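Ticket 488: Artist pages merged and album dates wrong after catalog import
Status: Resolved
Component: Catalog / Artist pages
Product: Hasum music library

Reported problem

After the nightly import, two bands that share the name Pruklow were merged into a single artist page. The page now shows the biography of the slowcore band from Piltmont with the albums of the dance act mixed in. Several albums also show the wrong release year. Listeners following the first band received new release alerts for the second.

To reproduce: search for Pruklow, open the only result, scroll to Albums. Fourteen titles are listed. The Piltmont band should have five.

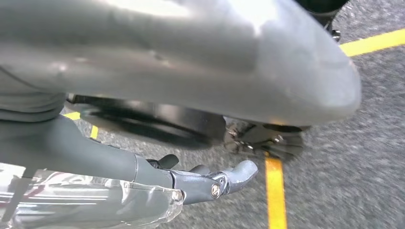 The import matches artists on name first and only looks at the label code if the name returns more than one hit. The older Pruklow had no label code stored, so the importer treated both as one record. We checked the cover art as well, in case the images had been swapped along with the titles. Art on these pages is cropped close and gives no help in telling one record from another. We went by the catalog numbers on the back covers.

Update 1

Turned off alerts for the merged page. Exported the album list and compared it with the Lysenko label sheet. Nine titles belong to the dance act. The wrong years come from reissues: the importer wrote the reissue date over the original date whenever the track count was the same.

Update 2

First attempt at a split failed. The tool timed out at 200 tracks and left the live album on both pages. Rolled back and ran it again in batches of 50. That run finished without errors in 4 minutes.

Update 3

Biography and formed date are back on the correct page. The Related Artists box still showed dance acts on the slowcore page until the cache was cleared by hand. Plays before the merge are correct. Plays made during the merge, 3,000 in total, have been assigned by track ID.
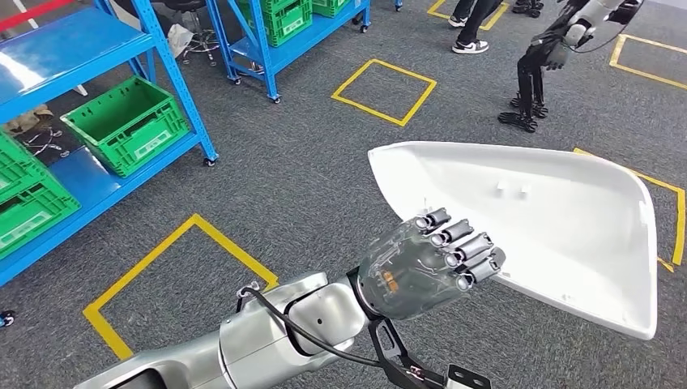 RESOLUTION

Both artists now have their own page and their own label code. The importer no longer merges on name alone. If the label code is missing, the record goes to the review queue. Original release dates are locked once an editor has confirmed them, and reissues are stored as separate editions under the same album.

Still open: the split EP from the Lysenko label lists only one of the two bands. Moved to its own ticket.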